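Call for Participants: Working Group on Good Practice in Two-Arm Handling

Clota invites applications from operators, technicians, safety advisers and researchers to join a working group on the safe and consistent use of two-arm robots at shared benches. The group will prepare a code of practice for tabletop handling, to be released for public comment in June.

The work covers tasks in which one arm picks up a light object and the other receives it before it is placed in a container. Existing site rules differ on who may enter the reach of the arms, how a stop is called and what must be written down after a dropped item. Members will test the draft clauses at the bench as well as on paper. 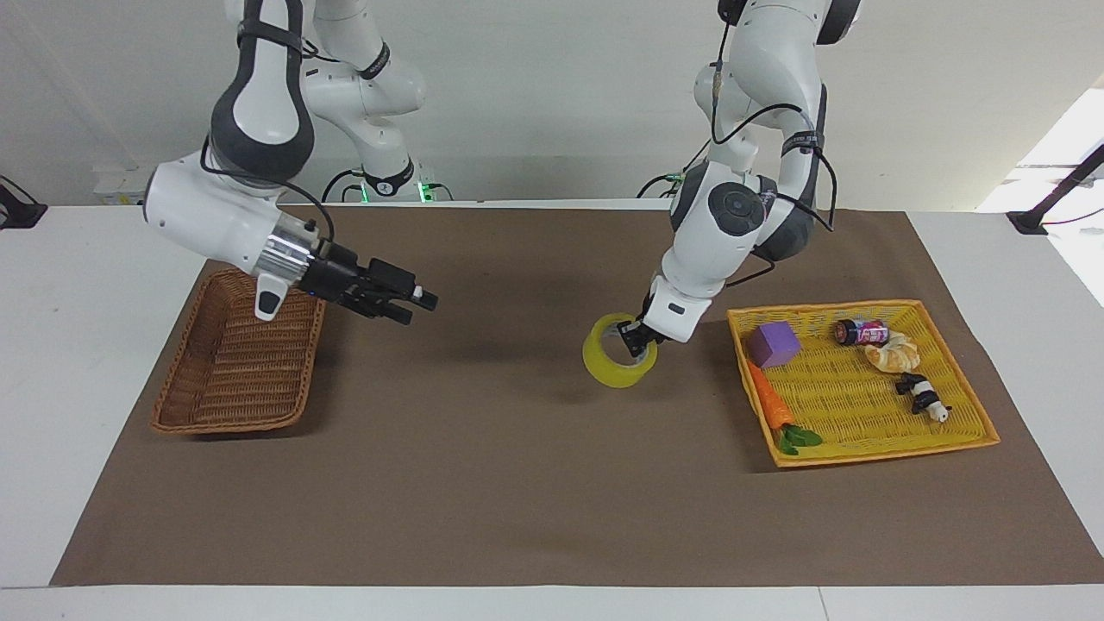 Do applicants need experience in programming robots?
Programming experience is not required. Applicants must have worked at or beside an automated bench for at least one year, in any role, and must be able to attend bench sessions in person.

Members will be asked to:
Attend 4 bench sessions at the Soseck site
Review draft clauses and return written comments by the dates set
Record stops, drops and near misses using the common form
Declare any financial interest in equipment under discussion

Particular attention will be given to the handover, when both grippers are in contact with the same object. The current draft asks that each site state in writing which arm releases first, and at what point the operator may step in. 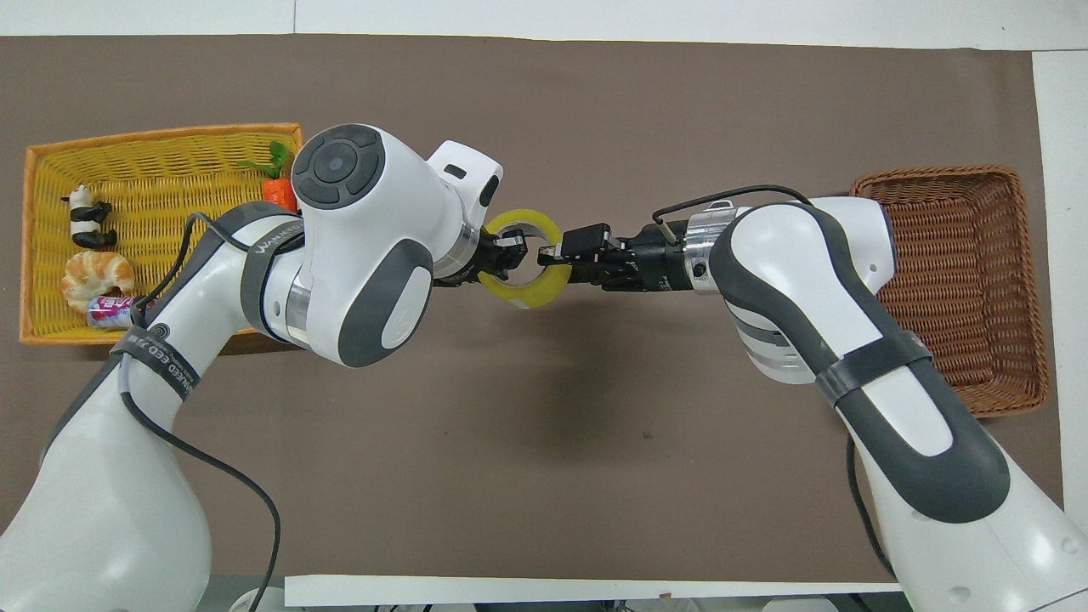 It also asks that the rule be the same for every object in a given task, whether rigid or soft, unless the site has recorded a reason for the exception. Members with views on this clause, including those opposed to it, are encouraged to apply.

Participants who are not attending as part of their paid employment will receive an honorarium of $240 per session. Travel within the region will be reimbursed on receipt.

Applications should include a résumé and a statement of no more than 366 words describing the applicant's relevant work. They should be addressed to Kwabena Gyamfi, Standards Coordinator, and must be received by 6 September 2022. Questions about access needs at the site may be directed to Pascal Besson.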